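Speaker notes – "Behind the scenes" and other stage sets
Plirko media evening, 17th July
Speaker: Barrett Iwasaki

Slot is short, so skip the biography. Start with the clip.

Play the Heler clip, sound on. Two breakfast presenters squabbling over a dressing room while a well-known guest waits in the corridor. Let it run to the bit where the door slams. People usually laugh at the door.

Then ask the room who held the phone. Somebody filmed that from three angles. A row that spills out by accident tends to get caught once, badly, from behind a coat rail. I don't say it was scripted, as I wasn't in the building. I say it was edited, and that the music came from somewhere.

My sample. I went through 222 clips put out in June by morning and daytime shows and labelled "backstage" or "behind the scenes". Of those, 53 showed something the show might have preferred to keep quiet: a missed cue, a guest who was plainly bored, an autocue that had gone to sleep. The rest were adverts with worse lighting.

Say clearly that this is one man with a spreadsheet. Lachlan MacBrayne has checked a portion of it and disagreed with me on several, mostly in the programmes' favour. He is kinder than I am about weather presenters.
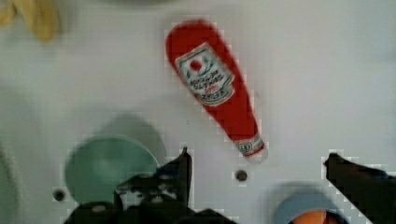

What counts as a real backstage clip?
One where the programme gives something away and gets nothing obvious back, and by that test most of what we watch in the morning is publicity.

Expect a grumble here from anyone who works in publicity. Fair enough. Carry on.

The friendly feud

Presenter A has "stolen" presenter B's guest, mug, parking space or royal handshake. B responds on the other programme. A responds to the response. By lunch there are four articles, each quoting the others, and the word "hilarious" has been used by people who were not laughing when they typed it.

Read out the Flutis example. Their write-up of the dressing-room row had 769 words, of which the row itself took up one paragraph. The remainder was what viewers said, and the viewers were unnamed accounts. Pause after "fans were left in stitches".

Don't do the voices. I did the voices at Kalniņš and it went down badly.

Who gains? The programmes get a day of free mentions. The sites get a page to hang adverts on. The guest gets to look relaxed. I am less sure what the viewer gets, though Bohdana Pavliuk argues that the viewer gets a bit of fun before work and I should leave them alone. Give her point its full weight. I half agree with it. My trouble is with the word "caught", as in "caught on camera", when the camera was invited. 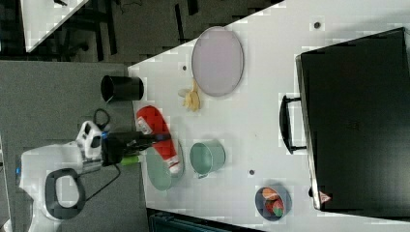
The comments underneath

The Heler clip had 2,236 comments when I last looked. I read them all, which I don't recommend. A good many people said it was obviously staged and that they enjoyed it anyway. So the audience is ahead of the write-ups, and possibly ahead of this talk. Admit that.

What bothers me more is the spillover. Once every quarrel is a bit of theatre, a real complaint gets treated the same way. Yaqin Shao brought me a case where a junior producer's account of being shouted at was posted under the same jokey headline style as the mug business. Keep the programme's name out of it. If asked, say no and move on.

Things I'd like the sites to do: say who supplied the clip, and drop "fans say" unless they can point to a fan. I don't expect either.

Questions

Uriel Daza is chairing and will take the first one from the back. If it is about reality shows, I haven't studied them and shouldn't pretend. If someone asks whether I enjoy any of these programmes – yes, two of them, and I'm not saying which.

Leave the spreadsheet address up on the screen while people get their coats.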